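Last winter our home internet was so slow in the back bedroom that my daughter did her homework in the hallway. I have tried many things since then, and these are the ones I would do again.

## Find a better place for the router

Ours was in the cupboard under the TV, behind the game console. I moved it to a shelf at chest height in the living room, and the bedroom got a usable signal the same evening. Keep it away from the microwave, the fish tank and any big mirror. Do not put it on the floor.

Before you unplug anything, write on a bit of masking tape which cable goes in which socket. I did not do this the first time and I was on the phone with Trasitz support for a long evening.

## Run one cable if you can

For a desktop computer, a cable is still the best. My brother-in-law Ghassan Fakhoury bought a box of 100 metres, and we used 19 of it along the baseboard. Some tips from that weekend:

- Buy solid copper cable, minimum Cat 5e. The cheap copper-clad kind breaks easily at the plug.
- Measure the way around the door frames also, and add a metre at each end.
- Use plastic clips with a nail, and tap them softly. A staple can go through the jacket.
- Do not bend the cable sharply at corners - make a curve as wide as a coffee mug.
- Where the cable must cross a doorway, take it over the top of the frame. Under a carpet it gets stepped on and one day it fails.

If the cable passes beside a power cord, let them cross at a right angle and then go apart again. Vacuum the dust behind the furniture before you push it back, you will not want to move it twice.

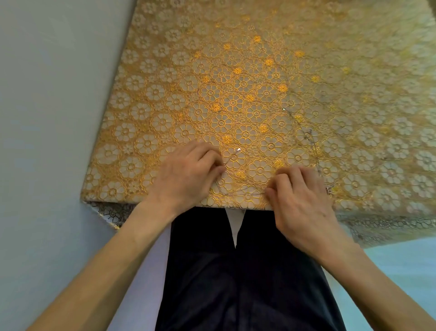
## Change the password, and keep it somewhere

The password printed on the sticker is fine for the first day. After that choose your own, with four or five unrelated words. Write it on a card and tape it inside a kitchen cupboard door, so that visitors can be helped without a search through your phone.

Change also the administrator password, it is a different one. Many people forget this.

## Restart in the correct order

Modem first, wait until its lights are steady, then the router, then the computer. If the modem light is still blinking after ten minutes, call your provider.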